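"Write down what you threw away": Stela Stoica on rules for simulated grasping tests

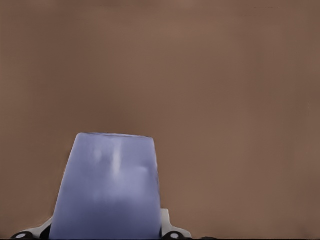 Stela Stoica has spent most of her working life reading other people's test reports. She trained as a mechanical engineer, moved into machine safety, and now leads the methods group at Provum, a small test house that checks how well robot cells do what their builders say they do. Over the past two years a growing share of the reports on her desk have come from simulation. In October her group released a practice guide for teams that report grasping results from simulated scenes. It runs to 31 pages, and she would have liked it to be shorter.

We spoke in the morning, before her first review meeting. She had a printed copy of the guide with her, with corrections in pencil.

The guide began with a disagreement. Two suppliers had sent in results for the same task, picking up a single part from a flat surface and holding it. Both used simulated wrist cameras, and both claimed very high success. When Provum asked for the definitions, one supplier counted a grasp as good when both fingers touched the object. The other wanted the object lifted clear and held for three seconds.

"Both of those are fine things to measure," Stoica said. "But they had the same name in both reports. A buyer put the two numbers next to each other and picked the higher one. That buyer wasn't stupid. We had never told anyone how to label it."

So the first rule in the guide is about words. "Contact," "grasp," "lift" and "hold" each get a definition and a pass condition, and a report has to say which one it is counting. A hold needs a stated time. A lift needs a stated height. If a team wants to use a definition of its own, it can, but it has to give it a different name.

I asked whether a single view from the wrist could settle any of this. Stoica said no, and that this was one of the longest sections in the guide. A close view of an object between two fingers tells a reviewer where the fingers are. It doesn't tell them whether the object's base is still resting on the table, how hard the fingers are pressing, or whether anything slips a second later.

"People look at a frame like that and they say, good, it's got it," she said. "I do it too. It looks held. Then you ask for the force log and the object height, and maybe it was held and maybe the fingers had just closed on it. We ask for the log every time now, so I don't have to trust my own eye."

The guide requires three things to be stored with every recorded attempt: the pictures, the contact forces, and the pose of the object at each step. In simulation all three are available to anyone who turns them on. Stoica has little patience for teams that leave them off to save disk space.

The second part of the guide deals with failed and discarded runs, and it has caused most of the mail. Under the rule, a team must report every attempt it started. If an attempt is thrown out, the report has to say why, using a short list of allowed reasons. A crash of the simulator is allowed. An object that starts out halfway inside the table is allowed. "Bad starting position" is not, unless the team wrote down beforehand what a bad starting position was.

She gave me a case from the trial round. A team had reported on 2,000 attempts. The logs, when Provum got them, showed that another 246 had been started and removed. Most of the removals were for good reasons, and the team had nothing to hide. They had a cleanup script, written by someone who had since left, and no one on the current team knew exactly what it took out.

"That is the normal case," Stoica said. "I have seen very few people try to cheat. I have seen a lot of scripts."

The team in question was at Nodness, a company that builds picking software. Rafail Konstantinidis, who ran the testing there during the trial, agreed to talk about it by phone. He said the rule cost his group close to a month. They had to rewrite the script so that it moved runs into a separate folder with a reason attached, and then they had to go back through the old ones.

"I was annoyed for the first two weeks," he said. "We had a release to get out. Then we found that some of what we were removing was our own planner getting stuck. It was going into the same pile as the simulator crashes. We'd been hiding a bug from ourselves." He still thinks the list of allowed reasons is too short, and has told Provum so. He would like one for attempts a person stopped by hand.

Stoica said that one is likely to go into the next version, with a required note.

The third part is about how the scene itself is described. The guide asks for friction values, object mass, the stiffness of the finger surfaces, the size of the time step, and the name and version of the simulator. It also asks for lighting and background. Some reviewers of the draft thought that last item was fussy. Stoica disagrees with them. A plain, one-color surface under soft, even light makes an object easy to find, and a system tuned on that kind of scene may do badly on a scratched steel bench beneath a window.

"There's nothing wrong with a plain background," she said. "You need it for the early work. You want one object and nothing else going on. Just write 'plain background' in the table, so the person reading knows they haven't seen the hard version yet."

For soft or slightly flexible objects the guide goes further. If the object is modeled as rigid, the report must say so, even where the rendering makes it look as though it would give under the fingers. Appearance and physics are set separately in most simulators, and a rubbery surface can be nothing more than a color and a shading setting. Stoica said she added the line after she caught herself assuming, during a review, that an object would compress. It had been set up as completely stiff.

Not everyone thinks a guide like this should exist yet. Eftychia Stamatopoulos teaches robotics and sat on the outside panel that read the draft. She voted for releasing it, with reservations she asked to have printed at the back, where they take up a page and a half. Her main worry is that small labs will read a list of requirements and decide not to publish simulated results at all.

"A student with one computer can do useful work in simulation," she told me. "If you hand that student 31 pages, some of them will stop. I wanted a two-page version for them, and I wanted it first."

There is now a two-page version. Stoica wrote it over a weekend and says it is better than the long one. It keeps the four definitions, the rule on discarded runs, and the scene table, and drops nearly everything else. Stamatopoulos uses it in her course.

I asked Stoica what happens when simulated results meet a real machine. The guide does not require a physical test, which surprised some readers. It does set conditions on what can be said without one. A report based only on simulation may not use the words "reliable" or "production ready," and its title has to include the word "simulated." If the team did run physical trials, the numbers have to go in their own column and may never be added to the simulated ones.

That rule came from Michalis Bakalis, who works with Stoica and runs the physical cell at Provum. He had reviewed a report that gave a single total of 1,041 successful grasps. A few dozen were on a real arm. The rest were simulated, and the success rate on the real arm was a good deal lower. Mixed together, the figure said almost nothing. "I asked them to split it," Bakalis said. "They did it in an afternoon. It should have come that way."

He also wrote the appendix on finger geometry, which asks for drawings of the simulated gripper and a list of every place where it differs from the one being sold. Small things get simplified in a model, he said, like screw recesses, pads and the edges of brackets. Most don't matter. A pad that is two millimeters thicker than the real one does, and he has seen that happen.

The guide is free to use and no one is bound by it. Provum applies it to its own reviews, and a handful of customers have started to name it in contracts. Stoica is uneasy about the contracts. She wrote the text as advice, and parts of it are loose in a way that advice can be and a contract can't. She has asked Vasiliki Chrysikopoulos, who handles Provum's agreements, to go through it and mark every "should" that a lawyer might read as a "must." When we spoke there were 14 marks and she was on the second chapter.

Comments on the first version stay open until the spring. Stoica reads them herself. The most common request so far is for a template, a blank form with the scene table and the list of discard reasons already laid out. She plans to have one ready before the next review round, and Konstantinidis has sent her the one his group made.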